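Biografias de celebridades na Web: estrutura e verificação
Notas da aula 4. Turma de sexta-feira
Docente: Quyên Mạc

1. Objeto

Por página biográfica entende-se o texto curto, de consulta, que reúne dados pessoais e profissionais de um ator, músico ou desportista. A extensão usual fica entre 200 e 500 palavras. O formato é fixo e a ordem dos campos varia pouco de sítio para sítio.

2. Campos habituais

Nome de registo e nome artístico
Data e local de nascimento
Filiação e formação
Obras principais
Estado civil
Património estimado

O nome de registo e o artístico devem surgir separados. Quando coincidem, omite-se o segundo.

3. O corpus Kosby

O corpus usado nas sessões práticas contém 2.955 páginas em inglês e português, recolhidas por Bethel Ambaye e Phong Đinh. Cada página foi segmentada por campo. O campo "património" é o que apresenta menor taxa de atribuição: o valor aparece quase sempre sem fonte, ou remete para outra página do mesmo género, que por sua vez não cita nenhuma.
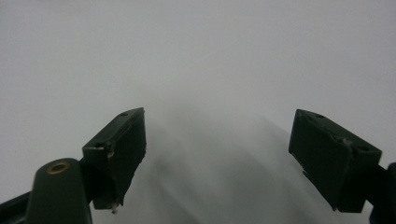 A esta cadeia de remissões chama-se citação circular. Para a detetar, ordenam-se as páginas pela data de publicação e procura-se a ocorrência mais antiga do valor. Se esta não indicar documento primário, o dado classifica-se como não verificado (código NV).

4. Idade e desatualização

A idade escrita por extenso no corpo do texto caduca no prazo máximo de um ano. Recomenda-se registar apenas a data de nascimento e calcular a idade no momento da consulta. O mesmo vale para "atualmente", "recentemente" e "o seu último filme". Ver Nghiêm, caderno Siresby, p. 19.

5. Relações pessoais

Só se regista o que foi declarado pelo próprio ou consta de registo público. Expressões como "terá namorado" são anotadas como rumor (código R) e excluídas da ficha final.

6. Exercício

Escolher uma página do corpus, preencher a ficha e assinalar os campos NV e R. Entrega a Lợi Đỗ até ao final de janeiro.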